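Wartung am Zweiarmplatz: Greiferbacken und Kabelführung neu eingestellt

Aus der Werkstatt, August
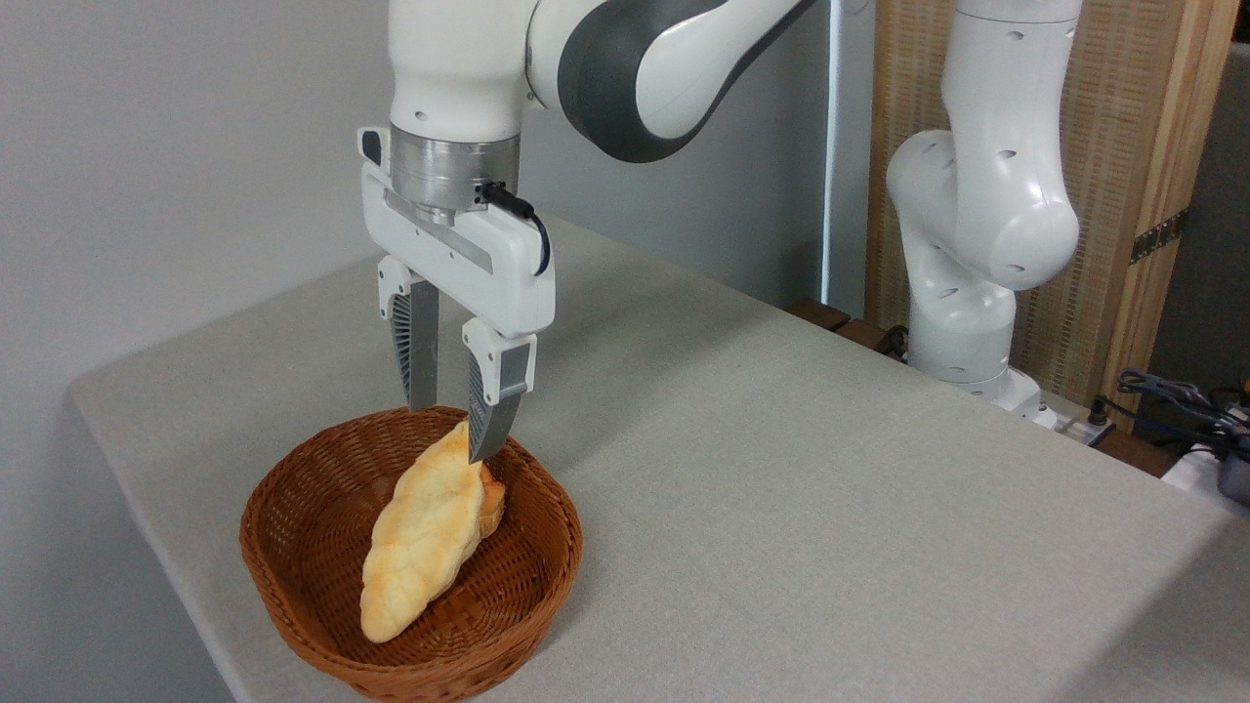 Prys Prothero wollte nach dem letzten Rundbrief wissen, weshalb die Backen am linken Arm schon wieder getauscht werden, das Intervall sei doch gerade erst verlängert worden. Die Verlängerung galt für die Versuchsreihe mit Kartonware. Für Brot in Körben gilt sie nicht, und das stand im Wartungsblatt leider nur auf der zweiten Seite. Das Blatt ist korrigiert.

Zum Anlass: Der Platz in Nedholm lief seit dem Umbau mit den gerippten Backen von Gruka. In der letzten Woche vor der Wartung häuften sich Greiffehler beim Entnehmen von Laiben aus dem Korb. Im Protokoll waren es 16 Abbrüche, davon 7 mit der Meldung »Greifkraft nicht erreicht«. Die übrigen waren Zeitüberschreitungen beim Anfahren. Beide Fehlerbilder haben verschiedene Ursachen und wurden getrennt behandelt.

Backen. In den Rillen saß Mehl, vermischt mit Fett aus der Kruste. Mit Druckluft allein geht das nicht heraus. Wir haben die Backen abgenommen, in lauwarmem Wasser mit Clunex eingeweicht, mit einer Nylonbürste längs der Rillen gereinigt und über Nacht trocknen lassen. Ein Backenpaar zeigte an der Spitze Abrieb und wurde ersetzt. Keine Drahtbürste verwenden, auch nicht »nur kurz« – die Kanten der Rillen sind danach rund und der Laib dreht sich im Griff. Nach dem Einbau sind die Schrauben über Kreuz anzuziehen und die Nullstellung neu einzulernen. Wer das Einlernen auslässt, bekommt beim ersten Schließen eine falsche Öffnungsweite und sucht dann den Fehler in der Software.

Flansch. Zwischen Handgelenk und Greifer war kein Spiel messbar. Die Kontaktflächen wurden trocken abgewischt, die Passstifte geprüft. Kein Fett an dieser Stelle.

Kabel. Das Greiferkabel tritt am Flansch seitlich aus und läuft im Bogen neben dem Gehäuse nach unten. Dieser Bogen war bisher zu knapp bemessen. Bei gedrehtem Handgelenk zog er am Stecker, und die Verbindung fiel kurz aus, was die Steuerung als Zeitüberschreitung meldete. Die Schlaufe ist jetzt auf 124 Millimeter eingestellt, gemessen vom Steckeraustritt bis zum tiefsten Punkt, bei senkrecht stehendem Handgelenk. Bitte nicht mit Kabelbinder am Greifer fixieren. Orsolya Hajdu hat den gesamten Drehbereich mit halber Geschwindigkeit abgefahren. Das Kabel bleibt frei und berührt weder Backen noch Korbrand.

Anfahrpunkt. Der Greifer fährt den Korb von oben an, mit geöffneten Backen beiderseits des Laibendes. Die alte Anfahrhöhe stammte noch aus der Zeit der flachen Kisten und wurde angehoben. Die Absenkung auf den letzten Zentimetern erfolgt nun mit reduzierter Geschwindigkeit, die Kraftschwelle für den Abbruch bleibt unverändert. Leichte Berührung der Kruste durch eine Backenspitze ist zulässig. Druck auf den Korbrand ist es nicht, das Geflecht gibt nach und der Korb wandert.

Tischauflage. Das hellgraue Tuch bleibt. Es muss vor jeder Schicht glattgezogen werden. Eine Falte unter dem Korb reicht, um ihn schräg zu stellen, und die Korblage wird nur zu Beginn eines Durchgangs erfasst. Ein Antrag auf eine feste Aufnahme für den Korb liegt bei Van Rooij, eine Antwort steht aus.

Zweiter Arm. Er ist nach demselben Blatt zu warten, mit einer Abweichung: Vor dem Abnehmen der Backen ist er in die gefaltete Ruhestellung zu fahren und dort zu sperren. Die Netzleitungen am hinteren Tischende sind noch nicht geordnet. Das wird beim nächsten Stillstand nachgeholt, bis dahin gilt beim Arbeiten hinter dem Tisch besondere Vorsicht.

Abnahme. Nach dem Zusammenbau wurden drei Durchgänge mit Laiben unterschiedlicher Länge gefahren. Es gab 2 Abbrüche, beide im ersten Durchgang und beide auf eine nicht übernommene Anfahrhöhe zurückzuführen. Nach erneutem Laden der Parameter traten keine weiteren auf. Der Parametersatz liegt im üblichen Verzeichnis, der alte ist gesperrt und darf nicht mehr geladen werden.

Reinigung der Backen ab sofort nach jeder Schicht, Sichtprüfung der Kabelschlaufe vor dem Einschalten. Ersatzbacken liegen im Schrank neben der Steuerung, Entnahme bitte in die Liste eintragen. Rückfragen an Orsolya Hajdu.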